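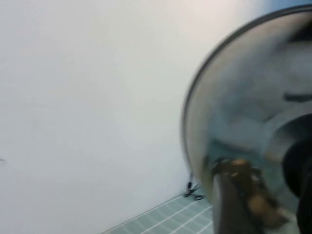
Progress report: detainee health access project, second half of the grant

We're very happy with where things stand. When we last wrote, Nikik was still waiting for the prison service to let outside doctors see people held at the Baysal remand centre. Permission came through in March, and our medical partner Cleltia has now made 112 visits, well past the 70 we promised in the application!

The change has come from steady work with the consulates. Eleven months ago most of them sent us to a general inbox. Now two have a named desk for urgent medical requests, and both have sent formal letters on behalf of detainees refusing food. One reply came back the same afternoon, which had our whole office cheering.

The handbook for families is finished too. We printed 3000 copies in three languages, and the Nokero legal clinic is handing them out with its own leaflets. Demand has been strong, particularly for the page on how to ask for an independent doctor.

Not everything is on track. Interpreters are hard to book at short notice, and the centre still won't allow visits on a Sunday. We've raised both with the ombudsman's office and expect an answer before the next report.

Spending is slightly under budget, mostly on travel. With your agreement we'd like to move what's left of that line to interpreter fees. The revised budget is attached.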